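How to Run a Backyard Insect Count

Insects are easy to overlook, and most places have no long record of how many there are or which kinds are doing well. A simple count, repeated the same way every year, can fill part of that gap. You don't need training in biology. You need a marked patch of ground, a notebook and a little patience.

The steps below are the ones we use for the Granuvham count. They were written by Lụa Kiều and updated by Janelle Tan after the August round.

What you need

A piece of string long enough to mark out a square
Four pegs or sticks
A notebook and pencil (ink runs if it rains)
A watch or phone timer
A thermometer, if you have one
A field guide to the insects of your area

Step 1: Pick your patch

Choose a spot with some flowers in it. Weeds are fine. The patch should be about as wide as your outstretched arms on each side, and it should be a place you can get to again next year. Avoid ground that has been sprayed in the last few weeks. If you don't know whether it has been sprayed, ask whoever looks after it and write down the answer.

Peg the corners and run the string around them. Sketch where the patch is, using things that won't move, such as a gatepost or a large tree.

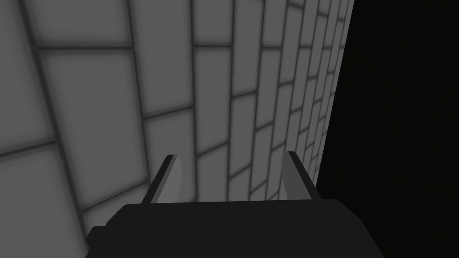 Step 2: Choose the time

Count between 10 a.m. and 3 p.m. on a dry day with little wind. Bees and butterflies stay put when it is cold, and a count made in bad weather can't be compared with one made in good weather. Before you begin, note the temperature, the cloud cover and the wind. "Leaves moving, branches still" is a good enough wind reading.

Step 3: Watch for 10 minutes

Stand or sit where your shadow doesn't fall on the flowers. Wait a minute for things to settle, then start the timer. Record every insect that lands on a flower inside the string. Use broad groups:

Honeybees
Bumblebees
Other bees
Hoverflies
Other flies
Butterflies and moths
Beetles
Wasps
Not sure

Make one mark per visit. If the same bee leaves the patch and comes back, mark it again. You are counting visits, and it is nearly impossible to tell one bee from another anyway.

Please use "Not sure" freely. Chiến Phí checks the sheets each year, and he would much sooner see a page of honest question marks than a wrong guess. Hoverflies cause the most trouble. Look for one pair of wings and very short antennae – bees have 2 pairs of wings and longer antennae.

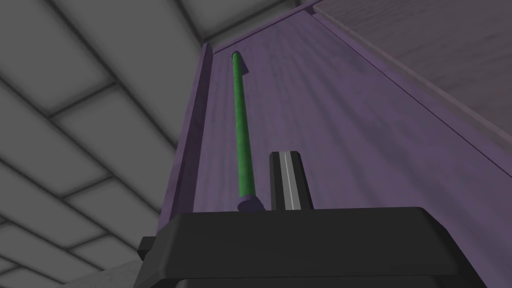
Step 4: Write up the sheet

Copy your marks onto a clean sheet the same day. Add the names of the plants in flower if you know them. A count of zero is still a result and should be sent in. Last season we received 948 sheets with 2,673 bumblebee visits between them, and almost 100 of those sheets showed no insects at all.

Step 5: Repeat

Do a second count at the same patch two to three weeks later, at a similar time of day. Leave the pegs in if you can and take the string home, as it can tangle birds and hedgehogs.

Sheets from the Clolar and Phetsri areas go to Vy Đào. All others go to Tín Đỗ at the Bosent office. Keep your own copy, along with the sketch of the patch.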